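The offcut counter at Gorngate
March 2, 2026

She's already talking when I get through the door. Coffee in one hand, phone wedged under her chin, somebody wants brass. "No brass till the truck comes," she tells the phone, then me, as if I'd asked too.

Bajpai Metals, 3303 Mill Road, Gorngate. Front counter, two racks, a saw out back you can hear from the parking lot. She has run the place for 20 years and doesn't want her name in this. "Put the store's name. People know where I am."

Most of what she sells is leftovers. Ends of bar, ends of tube, plate with a bite out of it. The big yards won't bother with a customer who needs a foot and a half of anything. She will.

"You get the guy fixing his boat trailer," she says. "You get the art students. You get a lady who makes wind chimes, very fussy, taps everything with a spoon before she pays." Did the spoon thing bother her? "At first. Then I bought a spoon for the counter."

She came to it sideways. Started out doing the books at Bernerex, when Bernerex still had the window plant on the river, and watched good aluminum go into the scrap bin every afternoon. "I'd be typing up what they paid for it and looking out the window at what they got back for it. Drove me nuts." Her first load was $152 worth. Sold it off a folding table at the flea market in Skerkedstead. Gone by lunch.

Steel pays the rent. Aluminum is what people like buying. Light, clean, cuts on a home saw if you go slow and wax the blade. Slotted extrusion especially - she can't keep the long peices in. 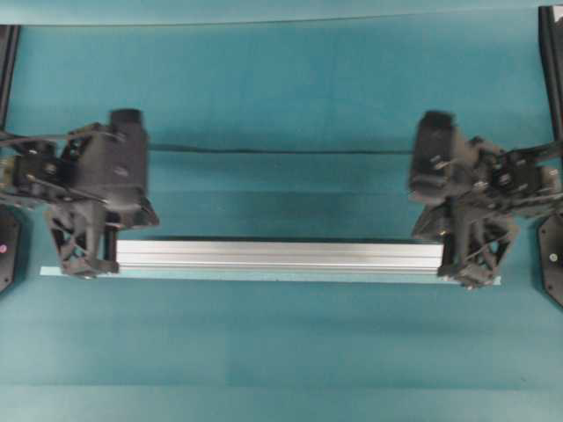
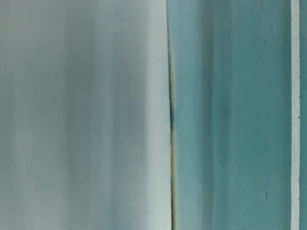

First picture: aluminum extrusion bar, grooves running the long way.

"They come in for a shelf bracket and go home with a whole plan for the garage," she says. "It's grown-up building blocks. I've got retired people who re-do the same workbench every winter."

Her advice, since I asked. Measure it again at home, not in the truck. Bring the old part, even if it's ugly. Don't ask for "the strong kind." Tell her what it has to hold up and for how long and let her pick. And file your edges. She holds up a thumb with a white line across it. "January. My own fault. I was in a rush and I grabbed it like a loaf of bread."

Prices are a sore spot. She sells by weight, cuts extra, and the weight price moves. A customer last month yelled at her over a piece of angle that cost more than it had in the fall. "I showed him the invoice. He didn't want the invoice, he wanted to yell. Fine. He bought the angle."

Any thought of going online? She makes a face. Tried it. Shipping a six foot bar costs more then the bar, and the one time she sold a big lot, $619, the box arrived bent and she ate the whole thing. So walk-ins only, cash or card, closed when the snow's bad.

The phone again. Same guy, different brass. She waves me toward the racks and says take a look around, watch the corners, the bin by the door is all a dollar.

I left with a bit of square tube. No idea what for yet.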